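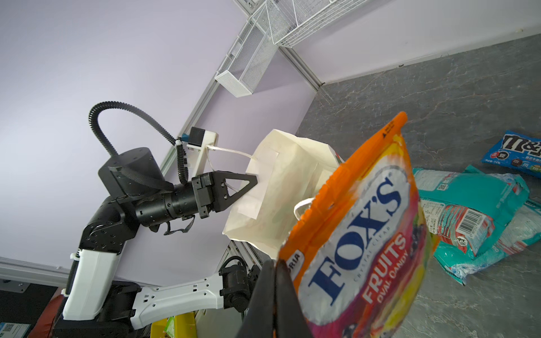 Bagging task: the left gripper holds the carrier by its string handle, the right has the sweets.

Visit report: student manipulation project, Rimley

I went to Rimley on a Tuesday in December to see the final-year project Dewanti Setiawan supervises. The train was late, so I missed the safety talk and was given a printed copy of it instead. The project is called Grurnum. It has run for two terms and is built around one job: two arms put packets of sweets and snacks into a paper bag.

The cell

Both arms work inside an aluminium frame with pale walls on two sides and a grey marble-patterned surface to work on. Small cameras on printed mounts do most of the seeing. The students print the mounts themselves, and the current version is the fourth. Earlier ones cracked at the screw holes when the infill was set too low.

The control software is a fork of a package called Cinel, which the department has used for teaching for some years. The students replaced the gripper driver and left the rest alone. Magdalini Kokkinos, in her final year, looks after the logging and has written the only complete set of notes. I was allowed to read them over lunch. They are clear, although the section on calibration refers to a diagram that has not been drawn yet.

The task

The left arm takes one handle of the bag and keeps hold of it. The right arm fetches a packet, brings it to the mouth of the bag and lets go. Each attempt is recorded as an episode. The group had logged 1934 episodes when term began and 3009 by the morning of my visit. An episode is thrown out if it runs past 60 seconds or if a person reaches into the cell.

Soft packets are the main difficulty. A sweet bag gripped at one end leans over, and the weight inside shifts as the arm turns. The students tried gripping across the middle, but the fingers then got in the way of the bag opening. They have gone back to gripping low and accept the tilt.

String handles come second. They are thin and they twist, and the depth reading on them is poor. The group's answer is to close the gripper slightly past the expected point and check the motor current - crude, but it needs no extra sensor.

Wrist views

The afternoon was given to the wrist cameras. The overhead camera loses whatever is behind a standing bag, so the low approach depends on what the wrist can see. A plain bag against a pale wall gives the software little to work with. A printed one is easier, and the red flower and checked border on this bag give strong edges right down to the base. The veining in the floor also produces edges, and these have to be filtered out. Magdalini's filter is 241 lines long and she would like it to be shorter.
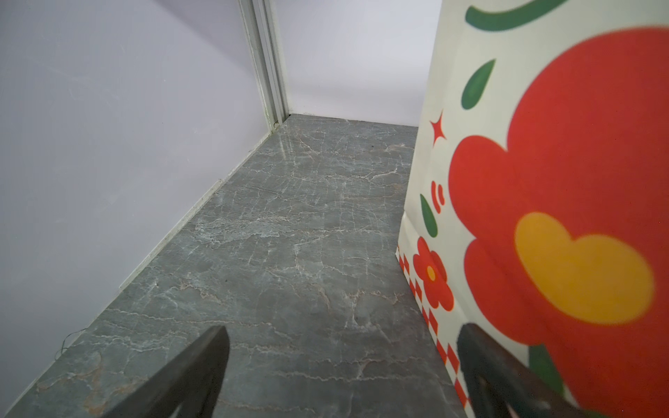
Assessment and next steps

The project is marked on a written report, a demonstration and an oral. The demonstration counts for least, which the students think is wrong and Dewanti does not. Next term the group will enter the Yatsenko student round, where the bags and packets are supplied by the organisers and not seen beforehand. I asked whether the present data would carry over. Dewanti expects the handle grasp to manage and the packet release to need retraining.

Visitors are taken in groups of up to four, by arrangement with the department office. Parking is behind the boiler house and the side door is locked at five.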